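Two Hundred Doors Is Not a Kitchen
10 September 2019

Every robotics pitch I read lately has the same slide in it: gather enough examples and the machine will work out the rest. In March, Jerken promised a home helper on the strength of 200 recorded sessions with a microwave. I have my doubts.

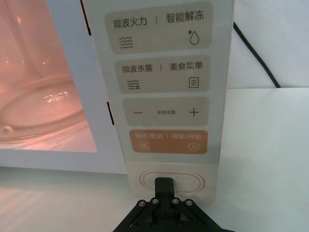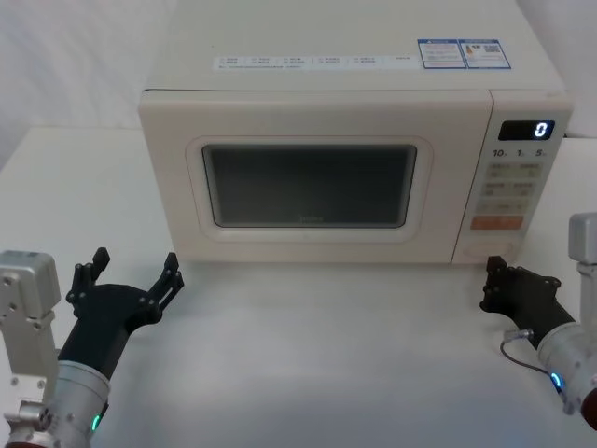
One white tabletop, one microwave, over and over. 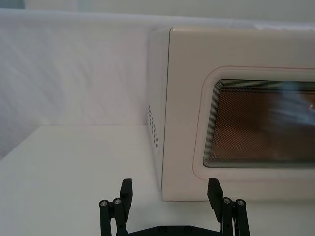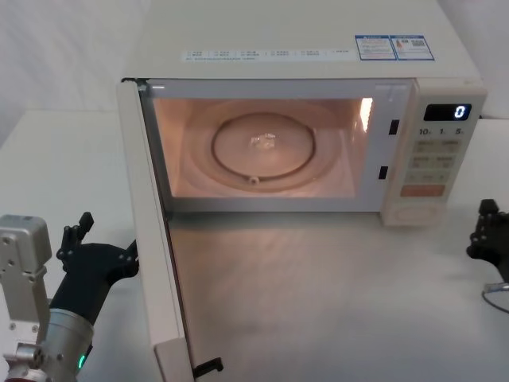 A person who has opened one microwave can open the next one without much thought. A system trained by copying has no such luck unless the examples force it to cope with change. My own oven has a handle. My sister's is bolted above the stove, at a height that would defeat any arm parked at a table.

Jerken says 49 of its sessions were thrown out as "unclean." I'd like to see those. A fumbled grab and a second try may teach more than another smooth run, and yet the fumbles are the first thing to go. The Kevik project in Trikulville kept its bad takes and labeled them, which is slow, dull work, and I trust its modest claims more for it.

I don't object to starting small. Start with one door, fine. But then give me 20 kitchens with crumbs, bad light and a cereal box in the way, and tell me how often the thing fails in the ones it never saw. Jerken's report tests on 3 layouts, all from its own lab. Until that changes, I'll keep heating my own soup.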